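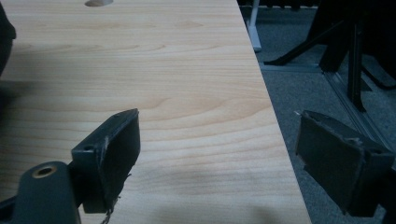 11/1/19

Equipment planning for the handling bench. Numbers due before the April order window, want a draft on paper before the weekend eats it.

Where we are: went back over the gripper line in the budget. Finger pads are the problem. One pad has strands hanging off it and scuffed edges, the other is chipped low down. Still closes fine I think but I wouldn't plan another season on them. Old budget had pads under "misc consumables", want them as their own line.

Quotes so far
Stolurach: pads, $42 a pair. Lead time not given, emailed again.
Kauppinen: $107 a pair, harder compound, claims longer life. No test data sent.
Undent: only sells the complete finger set w/ links and eyelets, $360. Too much if all we need is pads, OK if the links are going too.

Leaning Stolurach for the bulk and one pair of Kauppinen to compare. Need someone to check the screw spacing, their drawing doesnt match ours and I don't trust either one.

Soft goods next. The knit pieces are what Cistness cares about, so the budget has to be built on those and not on the rigid parts we started with. 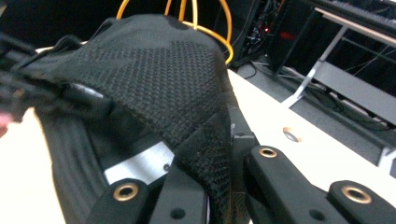
p. 8

Black knit at the bench, gripper holding from underneath. It drapes into a big mound over the fingers and you lose sight of the grip point. For planning that means either a second view of the bench or a fixture that keeps the fabric from folding over. Fixture is cheaper. Second view means mount, cable, more room in the rack, plus somebody's week to set up. Put both in, mark the second view as optional.

Also black fabric on black fingers. Asked Stolurach if they do the pads in a light color. If it's the same price just get those.

Stands: we have the gold wire kind, ring top and ring base. Light. Would like somthing heavier for the knit work but could also just clamp the base down. Clamps are cheap, try clamps first, leave stands out of the request.
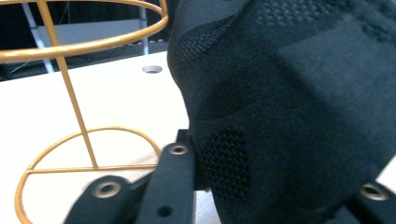

Spare fabric pieces go under Cistness, they said they'd cover samples. Get that in writing before it goes in the sheet.

Not asking for: new table, new arm, anything w/ a service contract. Tried that last cycle and the whole request came back.

To do
- screw spacing, measure ours w/ calipers
- chase Stolurach re lead time + light color
- ask Kauppinen for wear data, any wear data
- ask Undent if they will split the set
- shipping, forgot shipping completly on the last one
- move pads out of misc, fix the totals on sheet 2

Open question: how many pairs per year. No log of when pads were last changed so it's a guess. Start a log Monday, write date on the bag when opened. Putting 8 pairs in the draft for now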